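Curved or flat fingers on hand-held grippers for carton work?

Posted in Grippers and end effectors
Tags: hand-held gripper, tracking, fingers, cartons

fetby_bench
Joined in January, 3 posts

We are comparing two finger sets for a pair of hand-held grippers. The operator holds one in each hand and does the task at a table, and we record the gripper movement from marker cubes on the bodies. Later the same fingers go on a pair of arms, so I would like to settle on one shape before we record much more.

The first set is a curved black finger from Troler. The second is a flat pad finger from Huerta, with a softer face. Both fit our grippers with the same two screws. The jaw opens to 80 mm on either set.

The task is to pick up an upright carton with both grippers, turn it and put it down again. We have 304 recordings with the curved fingers and fewer with the flat ones. The curved ones are easier to get round an edge but the carton tends to swing between the tips. The flat ones hold it still but the operator has to come in very square, and if one side is a bit off the carton gets pushed over. 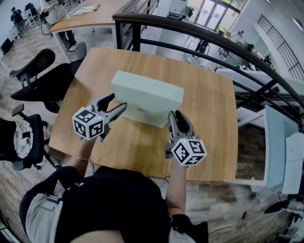
Last changed: October 13, 2024 by fetby_bench

The table has the curved set in use on both hands, with the mint-green box we use for most of the tests. The marker cubes are white with black patterns and sit on the gripper bodies. I have left them in the same place for both finger sets.

What I want to know:

Is the swinging a finger problem, or are we gripping in the wrong place?

Does anyone mix the two, curved on one hand and flat on the other?

Do we need to calibrate again after changing fingers if the cube has not moved?

Edit: added the picture and the jaw opening, as asked in the comments.

troston_lab
647 posts

We went through the same comparison at Troston last year, also with cartons, though ours were heavier.

The swinging is mostly down to contact area. A curved finger touches a flat carton along a narrow line, so the carton can turn about that line. With two grippers you get one line on each side and the carton hangs between them like a door on its hinges. Gripping above the middle helps because the weight then sits below the contact. Try that before you buy anything. Ask the operator to take the box a third of the way down from the top and do a short run of recordings with each set.

If it still swings, put a thin rubber strip on the inside of the curved fingers. We used strip 3 mm thick. It wears through and has to be replaced, so write down when you change it, otherwise you end up comparing old rubber with new rubber.

On calibration, yes, do it again. The cube gives you the pose of the gripper body. It knows nothing about the fingertips. If the Huerta finger is longer or shorter than the Troler one, your tip position is wrong by that difference in every recording. Measure from the cube to the closed tips for each set and keep two separate files. Check the jaw zero as well, as a softer pad squashes a little when closed and the reading at "closed" will not match the hard finger.

I would also even up the numbers before deciding. Your operator has had a lot more practice with the curved set, and that will show in the times.

padsonly
12 posts

Flat. We had curved ones and took them off after a week. For boxes you want flat, curved is for bottles and cups. Never mixed them.

cable_tidy
58 posts

Mixing does work, but only if the hands have fixed jobs. We have flat on the left to steady and curved on the right to pull flaps open. For a plain lift with both hands I can't see what you would gain, and you would need to keep track of which side had which in every file.

One other thing to check is the cable. If a gripper has one trailing from it, the cable can pull on the wrist at the end of the turn, and that looks very much like a bad grip when you play the recording back. Clip it to the forearm with some slack and repeat a few turns. On ours that took away part of the swing with no change to the fingers.

fetby_bench
Thanks. Gripping higher up will be tried first, then the rubber strip. I had not measured cube to tip for the flat set, so I will do that before recording any more with it. Will post the times for both sets when I have them.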